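Thursday, ten to eight, and the lights at Rorkdale are still on half. Siwan Probert is already on her knees with a hex key in her teeth. Coffee going cold on the window sill. She'll forget it. She does every week.

The machine she looks after has two arms, two black hands, and a job that sounds like nothing: take things to the fridge and put them away. The people paying for it, a small care-equipment firm called Wirkiver, want it in sheltered flats eventually. For now it gets one room and one fridge, and a maintenance sheet with 12 lines on it. Siwan wrote the sheet. She'd like it to be shorter.

Line one, wrists. Each hand hangs off a bracket, and brackets creep. Half a turn of the screw, no more, then a paint-pen stripe across the head so she can see at a glance if it's moved. Line two, cables. This is where the trouble lives.

"It's always a cable," she says. "People ring me about the software. It's a cable."

In July it was the left one. The hand would close fine down low and then go dead with the arm up high, but only sometimes, and only, it seemed, when Delyth Gittins from Wirkiver was in the room. Three days they lost to it. Amr Ezzat swapped the controller board, swapped it back, rewrote the startup routine. Then Siwan held the plug between two fingers while he drove the arm up slowly, and felt it shift. Loop too short. Every high reach gave it a little tug.

The fix was more slack. Cost nothing, took 30 minutes, most of that looking for the right cable ties. Amr still gets reminded.

Slack brings its own bother, mind. Too much and it snags on the furniture. So there's a slow sweep before any proper run, both arms, full reach, one person watching the cable and nothing else, the other with a thumb on the stop button. Door open, door shut, door halfway. The fridge door is the worst of it. It swings back a bit on its own and the arm has to know where it's got to.

After that, zeroing. Each arm goes to its rest pose and the joint readings get checked against last week's. If one's out by more than 2 degrees, the whole side is recalibrated and lunch moves. Fingers last: open, curl, open, thumb across. Siwan listens more than she looks. A dry knuckle ticks, she says. I couldnt hear it. Then I could, and couldn't stop hearing it.

Amr reads out numbers, she writes them down by hand. There's a tablet for this. It is under the coffee.

By the time the sweep is done the building has woken up, someone's drilling next door, and Delyth has texted twice to ask if they've started. They have, sort of. Siwan wipes her hands down her jeans, steps back behind the tape and nods at Amr, who brings the speed up to a quater and lets the left arm go for the bottle.
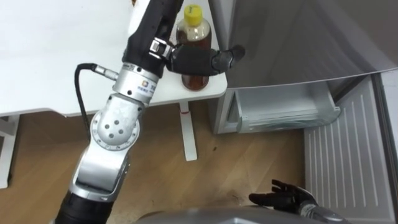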